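From: Tyson Lapointe
To: arkilstead-learners
Subject: Re: Red kitchen batch, how many and what to keep?
Time: 9:40 pm

Hi all,

Great questions in the earlier message (I've kept it at the bottom with my short answers), and they caught me in the right week, as I've been elbow-deep in the simulated kitchen. I have stills from the robot's head view to show you what the policy gets to look at. I love this room! The walls are loud, the counters are stone, and the head is tilted far enough over that your neck hurts after an hour of teleop.

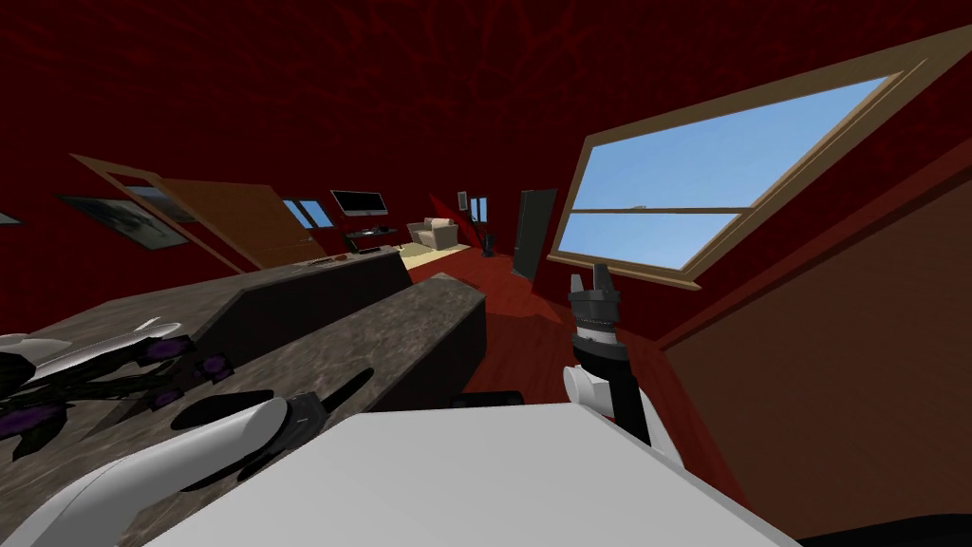
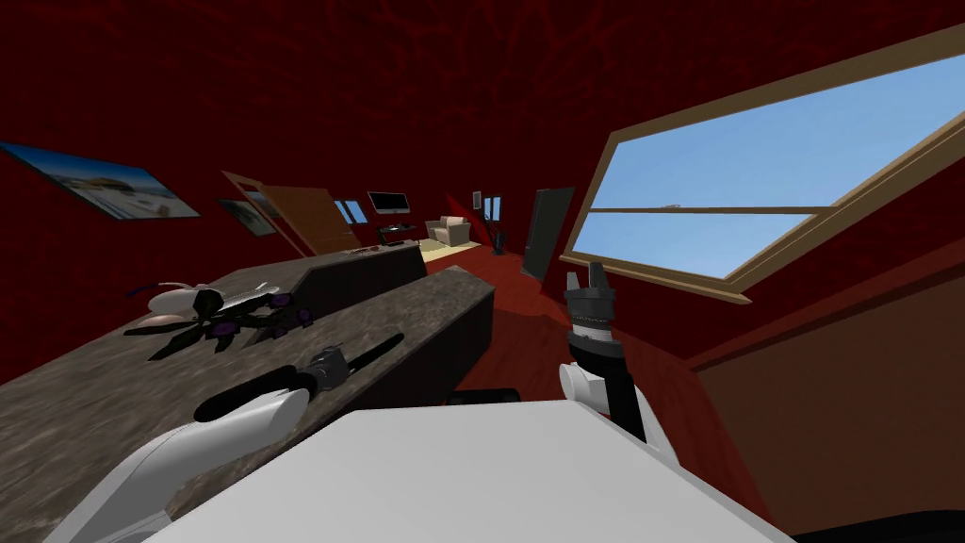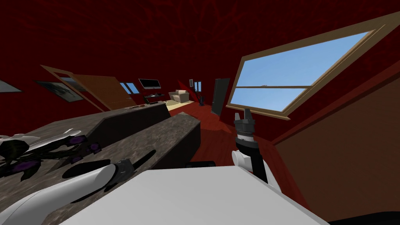 WHERE THE BATCH STANDS

We have 161 demonstrations saved for the red kitchen and I'm aiming for 200 before I start another training run on the Vovuvau box. Across all the rooms that makes 286 on the server. The other rooms can wait for a bit. I'd much prefer one room done thickly to four rooms done thin, at least until we know the policy can find the counter from a crooked start.

The crooked starts are on purpose, by the way. The first set out of Mollthorpe had the head dead level every time, and the policy trained on it went to pieces with a few degrees of roll. So now the reset script draws a new head angle for each episode and I don't throw out the ugly ones. If you're driving and the horizon runs downhill, please carry on and finish the episode.

WHAT TO LOOK FOR WHEN YOU DRIVE

The flowers are the object I care most about. In the second still there's an arrangement tipped onto its side on the nearer counter with a small white vase lying next to it, and that's a lovely start state. Please save plenty like it. The third has purple flowers way out at the left edge of the view, which is harder, and I want those too. If the object is out of view altogether, turn the head until you have it before you send either arm anywhere, and leave the turning in the recording. Searching is part of the job and the policy ought to see it done.

Watch the left arm. It takes up a good deal of the lower left of the view, and with a long black finger stretched over the counter it's easy to misjudge what's behind it. When I'm unsure I back the arm off, take a look, and come in again. Those episodes are longer, and that's fine! Don't trim them.

The right arm mostly idles in this task. Park it with the fingers up and leave it. I had a spell of fiddling with it between moves and the model picked that up beautifully, so we got a policy that waved. Funny for a day.

LABELS

Three only: success, fail, unsure. Please use unsure generously. I look at every one of those myself and I'm happy to do it. Fails stay in the folder too, under their own label, so don't delete anything. If the sim hiccups and the room loads without a counter, mark it fail and put "load" in the notes field.

One change from last time: the notes field is now searchable, so plain words are best. "Flowers upside down" will get found. "Weird again" won't (guilty, that was me, in most of April).

And now the earlier message, with my replies in between.

On the list, the Biwott desk wrote:

> We have two people free for driving in the evenings. Is it
> worth their time if they've never used the rig?

Yes please! New drivers do things I'd never think of, and that variety is worth a lot. Have each of them do 7 warm-up episodes in the scratch folder first, then go straight in.

> Should we cut the pauses out before uploading? Some of ours
> sit still for quite a while at the start.

Leave them. The loader drops idle steps at the start and end, and pauses in the middle often mean someone was thinking, so I'd like to see where they come.

> Do the pictures on the walls and the furniture at the far end
> change anything? We wondered about swapping them round.

Not for this batch. I do want to shuffle them in the next one, along with the wall color, so if anybody feels like writing that part of the reset script, shout and I'll send you the room file tonight.

> Who checks for duplicates?

The upload script does. It compares the start state and the seed, and if both match it asks you before it saves.

Happy driving, and send me your strange ones!

Tyson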